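Support > Laundry and Linen Service > Frequently Asked Questions

Hellström Residence Laundry – Questions About Knitwear and Fleecy Items

Residents may leave household textiles and clothing with the Liltari service desk on any weekday. The answers below apply to knitted and high-pile items only.

May knitwear be placed in the same bag as blankets or robes?
Knitted items should be bagged separately. Fluffy fabrics shed fibers, and these cling to dark knit stripes.
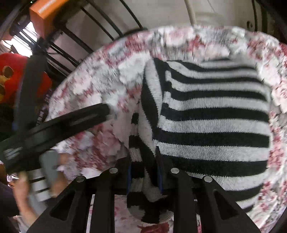
How should a striped black-and-white knit be washed?
Turn the item inside out and select the cold wool cycle. Do not leave it in the drum after the cycle ends, as the black yarn may mark the white.

Is there a weight limit?
Each bag may hold up to 15 pounds. Heavier bags will be returned to the resident unwashed.

Are printed fleece blankets accepted?
Yes. They are dried on low heat and folded with the print facing inward – please note any loose seams on the ticket.

Where are unclaimed items kept?
Items are held at the Durar building until the end of August and are then released for donation.

Comments

clunda_east: Does the weight limit include the bag itself?

3rdfloor: Cold wool cycle worked fine on my gray cardigan. Still some lint on the cuffs.

MPK: Please add something about wool socks.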